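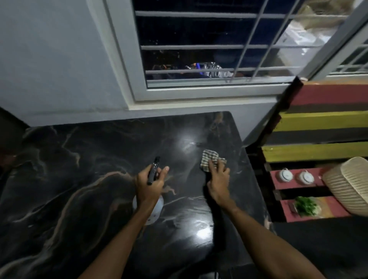

## Cleaning a polished stone counter without streaks

Applies to polished dark stone and stone-look counters with a marbled pattern. Dark, glossy surfaces show every smear, so most of the work is in the amount of liquid and the final dry pass.

### What you need

- Small spray bottle, fine mist setting
- pH-neutral dish soap, 5 drops
- Water, 100 ml, lukewarm
- Two cloths, clean, washed without fabric softener
- Plastic scraper for dried food

Readers who prefer a ready-made product can use Stilia stone spray undiluted. Skip the soap solution in that case and start at step 3.

### Procedure

1. Move loose items off the section you are about to clean. Work in sections you can reach without stretching.
2. Pick up crumbs and grit with a dry cloth. Grit dragged under a wet cloth leaves fine scratches.
3. Fold the first cloth in half twice. A folded cloth spreads hand pressure evenly and gives you several clean faces.
4. Hold the bottle upright and mist the surface lightly. Separate droplets are enough — a puddle means too much.
5. Press the cloth flat and wipe in straight, overlapping strokes toward you. Turn to a clean face when the cloth starts to drag or leave lines.
6. For dried spots, mist again, wait 40 seconds, then lift with the plastic scraper held low. Do not use steel wool or a melamine sponge on a polished finish.
7. Wipe once more with plain water if you used soap.
8. Dry with the second cloth before the water evaporates. Finish along the wall, where liquid collects.

### Checking the result

Switch on the ceiling light and look at its reflection from a low angle. A clean surface gives a sharp-edged bright spot. A halo or rainbow edge means soap residue; repeat steps 7 and 8. Short dull lines usually come from softener left in the cloth.

In the evening the window gives no useful side light, so move your head until the reflection has crossed the whole section.

### Nearby shelves and food

Spray drifts. If herbs or open baskets are stored next to the counter, mist the cloth instead of the stone on that side. Painted wood should only be wiped with a damp cloth, along the boards, and dried right away.

### Do not use

- Vinegar, lemon juice or descaler. Acid etches marble and other calcite stone.
- Bleach or ammonia
- Scouring powder
- Oil-based polish on food prep areas

Wash the cloths after each use and hang them to dry. Mix fresh solution each week and label the bottle.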